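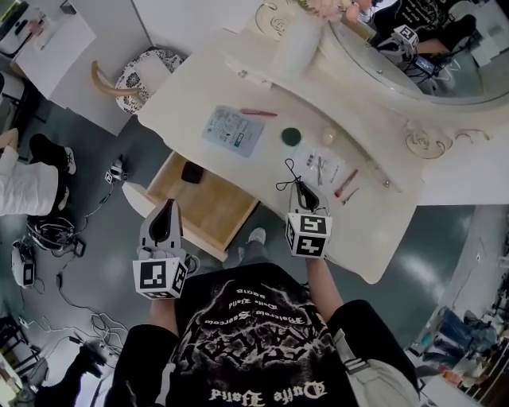 Business > Automation

Movon wants robots to tidy your dresser. First, people have to do it for them

Movon, a small home-robot company, says it has recorded 1,840 examples of people handling everyday items at a vanity desk, using hand-held grippers in place of their fingers. The recordings will be fed to a learning system called Misier, which is supposed to pick up the motions and repeat them on a robot arm.

The company has set a December target for a first demo. It would not say how many of the recordings were usable.

"We throw some out, like everyone does," said project lead Hawi Gashaw. Asked whether a system trained at one desk could manage a different one, she said that was "the next question."

It is a fair one to ask first. The desk has carved scrolls and an oval mirror, and few bedrooms look like that. Urszula Sikora, who tests household machines for the consumer group Clendora, has watched 27 home-robot launches and says 2 led to something she could buy.

"A person with a gripper is still a person," Sikora said. "They know what a drawer is."
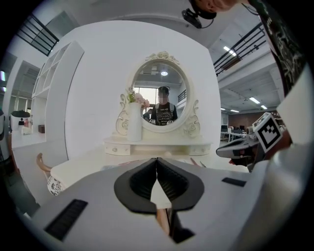

A vanity and its mirror at the Movon recording site, with two hand-held grippers in the foreground.

Movon gave no price and no sales date.

Comments (3)

kbielecka: My drawer sticks. Send the robot over in December and we'll see.

Milosz U.: Speech software needed piles of examples too and people laughed at that. Give them a year.

wysocka_reader: A year for what, putting away a pencil?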